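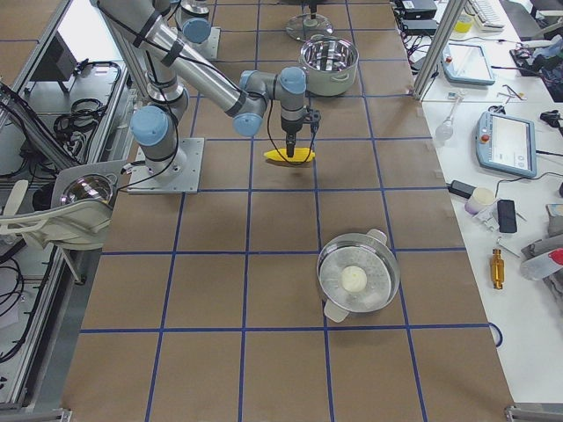
Chapter 7
Capacity and Visitor Flow at Day Attractions

Key terms: design day, instantaneous capacity, hourly throughput, dwell time, in-ground total, balk rate, absorber

7.1 Three meanings of capacity

Operators of farm parks, small zoos and family amusement sites use the word "capacity" for at least three different quantities, and much of the confusion in planning documents comes from moving between them without notice. Instantaneous capacity is the number of people who can be on the site, or in one part of it, at the same moment. Hourly throughput is the number who can pass through a facility in an hour. Daily capacity is the number of admissions that can be sold for one operating day.

The three are linked by dwell time, the length of stay of an average visitor. If arrivals and departures are steady, the number of people present equals the arrival rate multiplied by the mean dwell time. A petting barn that receives 200 visitors per hour, each staying half an hour, holds 100 people. If a new lambing display extends the stay to an hour and arrivals do not change, the same barn holds 200. No one extra has been admitted at the gate, but the barn is twice as full.

The relation holds only for averages over a period in which conditions are stable. It does not hold in the first hour after opening, when people arrive and almost none leave, and it should not be applied to a show building that fills and empties in batches.

7.2 The design day

Attractions are not built for their busiest day. A site sized for the peak would carry idle tills, idle toilets and idle seating for most of the season. They are not built for the average day either, as the average includes wet weekdays in the shoulder season that say little about demand in the school vacation. The usual compromise is the design day: a day busy enough that only a small, stated number of days in the year exceed it.

Choice of the design day is a management decision and should be recorded as one. At Plukville Farm Park, the site used for the exercises in this chapter, attendance is concentrated in April and in the summer vacation. The operations manager, Els Michiels, ranks all operating days by admissions and takes the one in seventh place. Holzer and Matsuda compare this rule with percentile methods and find that the two diverge mainly at sites with short seasons, where a few days' difference in rank can move the design figure considerably.

Once the design day has been fixed, it is converted to a peak in-ground total: the largest number of people expected on site at one time during that day. The conversion requires an arrival profile and a departure profile. Gate counts normally supply the first. The second is often missing, because exit gates at older sites are uncounted turnstiles or simple openings in a fence.

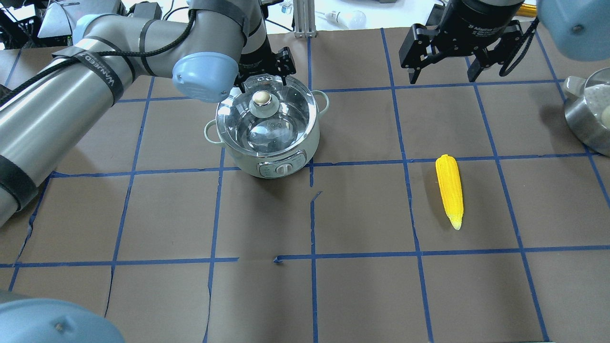
Figure 7.1 Brown paper divided into cells with blue tape.

7.3 Distribution within the site

An in-ground total says nothing about where people are. Two sites with the same total may feel quite different if one has a single dominant attraction and the other spreads its visitors among several. For this reason the total is allocated to zones, each with its own instantaneous capacity. Typical zones are:

Entrance and retail
Animal housing and paddocks
Indoor play
Mechanical rides
Outdoor play
Food service and seating
Paths and open ground

Paths and open ground are treated as a residual. Visitors not assigned elsewhere are walking, resting or deciding where to go next, and a plan that leaves no one in this zone contains an error.

Zone boundaries should follow features that a member of staff can recognize on foot, such as a gate, a change of paving or the end of a building. Boundaries drawn only on a plan tend to drift between counts. Kälin and Boiko recommend that zones be kept unchanged for a full season, even where a better division becomes apparent, so that the counts remain comparable.

Indoor zones need separate attention. When rain begins, outdoor play and the paddocks empty within minutes, and the people in them move to whatever roof is nearest – frequently the restaurant, which is seldom sized for the purpose. An indoor facility that can take in this surplus without a matching rise in staffing is called an absorber. Covered fairground rides are poor absorbers, as their throughput is fixed by the ride cycle. Soft play halls are better, up to the limit set by the fire certificate. Large animal barns with a one-way route are better still, provided that the exit does not discharge into the same queue as the entrance.

Section 7.4 sets out the calculation of ride throughput, beginning with the cycle time of a two-row carousel.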